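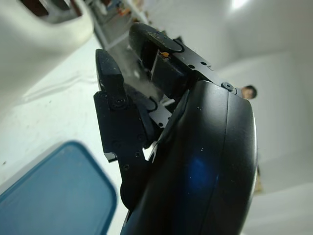
1/ Project log for the Clerutley manipulation course, team Berhe. Four of us: Lensa Wolde on control, Damir Atanasov on data, Ebise Endale on mechanical, me on everything that has a cable. Task: find a lidded container, grasp it, place it on a shelf.

2/ Grasp planning first. Two fingers, black pads, and a container with a rounded rectangular lid. The rim is raised and slightly darker than the center panel, so Damir segments on the rim and ignores the panel. The panel is a little translucent and depth readings on it are poor.

3/ Dataset as of 13 August 2026: 1,020 wrist frames, 233 labeled by hand. Labels cover lid rim, pads and table. Scuffs on a white tabletop get picked up as edges at low thresholds. We raised the threshold and lost some of the rim in bright light. Still open.

4/ Cable routing. There's a thin loop over the mount near one pad and a second loop inside the mechanism. Ebise wants both checked at full open and full close before every session. Added to the start sheet as item 9.

5/ The housing takes up a good part of the lower right of every wrist image. Lensa masks it with a fixed polygon - cheap, and it holds as long as the camera mount doesn't shift. Remeasure after any work on the bracket screws.

6/ Control: approach speed cut by half over the last stretch, grip force limited in software. Code is in the Prastlow branch. Please don't push to main.

7/ Next up: closing on the rim at three approach angles, same container, same lighting. Elis Bowen has the test sheet. Final demo is in November.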